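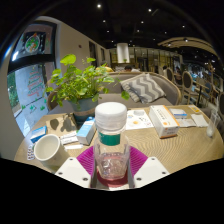
Drarnutano House Residents' Association
Minutes of the meeting held in the second-floor lounge, 7 October 2026, 7 p.m.

Present: enough for a quorum, once the person who had come up to borrow a ladder agreed to sit down.

Apologies: received from two households. A third sent word that they would have come if the last meeting had ended before ten.

1. Minutes of the previous meeting

Approved with one correction. Under item 4, "the smell was discussed warmly" should read "at length."

2. Matters arising

The hallway light on the third floor has been replaced. It is now too bright. The Chair asked that this be noted as progress.

The Flirkness people came to look at the boiler, listened to it, and left. Their invoice is for $300. The meeting felt that it could have listened to the boiler for less. The Secretary will write and ask what was heard.

3. The round table

This took most of the evening, as expected.

The Chair reminded everyone that the round wooden table by the sofa was bought for general use, and that general use was understood at the time to mean jigsaws, cups of coffee and the occasional laptop. It has become the place where things are put down by people who mean to come straight back. Blister packs of pills, medicine boxes, paper strips, a flat piece of brown paper and a printed leaflet were all given as instances. The table was described by one member as a pharmacy with a view.

A resident from the fourth floor said medicine shouldn't be left in a shared room at all, given that children come in on Saturdays to use the big window for drawing. There was general agreement. There was less agreement about where it should go. The following were put forward:

A drawer. We do not have a drawer.
A basket on the shelf. Opposed on the grounds that a basket is only a table with sides.
People's own apartments. Greeted with a silence that the Secretary took for assent.

Resolved: medicine of any kind goes home with whoever brought it. Anything found on the table after 9 p.m. will be put in an envelope, marked with the date, and kept by the Secretary until claimed. The Secretary wishes it recorded that she did not volunteer for this.

It was asked whether vitamins count. They count.

4. Bottles and mugs

Clear bottles with white screw caps were raised next. Members would like it to be possible to tell what is in a bottle, and whose it is, without opening it and sniffing, a method that one resident admitted to and will not be using again. Labels are to face outward and carry an apartment number. A marker will be tied to the bookcase, the last three markers having not been tied to anything.

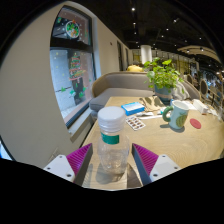
On mugs, the position is simpler. A mug goes back to the kitchenette when its owner leaves the room. It was argued that a mug may be "holding a place" at the table in the way that a coat holds a seat. The Chair ruled that a mug cannot hold a place overnight. An attempt to establish how long it can hold one for was abandoned at 8:15.

Coasters were then discussed. One faction holds that they should be used. The other holds that they are being used, and that the rings on the old side table were there when we moved it in. Both factions were asked to use coasters.

5. The plant

The potted plant is doing well, possibly too well. It was agreed that it should be watered by one person. Three people have been watering it, each under the impression that the other two had forgotten. The second-floor household nearest the door will take it over until February, and everyone else is asked to walk past it.

A proposal to turn the pot every week so that it grows evenly was carried by a single vote. Cutting it back was not put to a vote, as feelings were running high.

6. Furniture fund

The fund stands at $3825. The Chair has a quote from Rizzi for recovering the sofa at $800, and one from Branum that is lower but does not include the cushions. It was pointed out that the cushions are the part people sit on. A sample book will be left in the lounge for a week. It is not to be put on the round table.

A request for a second table, to take the things that may no longer be left on the first, was declined.

7. Leaflets

Menus, flyers and printed leaflets of all kinds will go in the rack downstairs. Recipe leaflets may stay in the lounge if somebody is really cooking from them. The Chair declined to define "really."

8. Any other business

The ladder is in the basement, behind the bicycles.

A reading lamp was offered to the lounge, free. It works if held. Declined with thanks.

The resident in apartment 6 asked whether the window could be opened a little in the evenings. Referred to the next meeting, together with the question of who keeps closing it.

Actions

Secretary: buy envelopes, write to Flirkness, draft the notice about medicine and bottles. One page, large type, no underlining this time.
Chair: ask Branum for a price with cushions.
Fourth floor: find string for the marker.
Everyone: look at the table before leaving and take one thing that is yours.

The meeting closed at 9:20. Two mugs were left on the table and have been returned to the kitchenette under item 4.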